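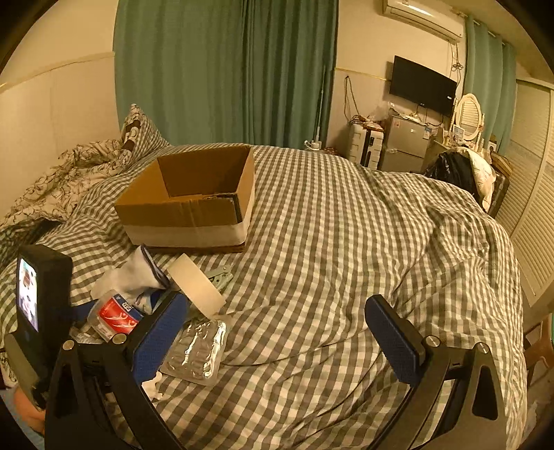 Photo: Ladi Chukwu

Ticket 87 – Gerdale guest rooms
Status: open
Reported by: Omolara Sani

Guest checked out and left things on the bed: open box, sock, roll of packing tape, small metal bracket, a couple of packages. Bracket may belong to the curtain pole. Please check before anything is thrown out.

Update, Danjuma Usman: Tried the bracket on the pole – wrong size. Bagged it with the sock, put both in the box. Tape to the front desk.

Update, Omolara Sani: Emailed guest. Holding box until July.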